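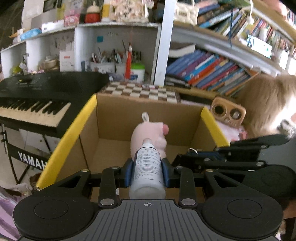 Iresha Khan suggests putting bottles in before anything soft, and keeping them on their sides only when the cap has been taped.

Search this guide Enter a term Clear

Section 3. Packing a mixed household box
Reading time: 2 minutes

This section covers a single-wall cardboard box holding plush toys, small bottles and flat cartons. For books and dishes, see Section 4.

CAUTION: Do not pack bottles holding solvent or bleach with textiles.

3.1 Preparing the box

1. Clear a table larger than the box on all sides.
2. Fold out the bottom flaps and tape the seam, then run a second strip across it.
3. Turn the box over and press on the floor. If the seam gives, add tape.
4. Set tape, clips and bags within reach.

3.2 Loading

1. Tighten each cap. Wrap one turn of tape over cap and neck — pull it snug, but leave a folded tab for removal.
2. Put any bottle over 500 ml in its own bag.
3. Place bottles against a wall of the box with the labels facing up.
4. Stand flat cartons along the opposite wall.
5. Fill the middle with plush toys. Compress them by hand only. 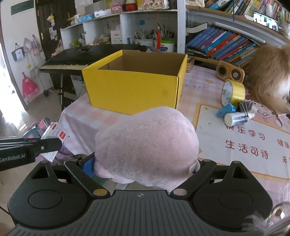
Can a plush toy go in the same box as a bottle of lotion? It can if the bottle is sealed in a bag and the toy is in a separate one.

NOTE: Tuck fabric tags inward before bagging. A tag caught in a seal lets in moisture.

6. Fill remaining gaps with folded cloth. Do not use loose wrappers, which shift in transit.
7. Close the flaps. They should meet without force. If they bulge, take out one toy and repeat.

3.3 Sealing and marking

1. Tape the center seam and carry the strip 3 inches down each side.
2. Write the room name on two adjacent sides.
3. Add an arrow for the upright direction if the box holds liquids.

CAUTION: Keep pets off the packing table. Hair under the tape weakens the bond.

Related items
Choosing a box size
Section 4. Books and dishes
Lallico tape dispenser: changing the roll
Storing boxes through August
Plommont label sheets: print settings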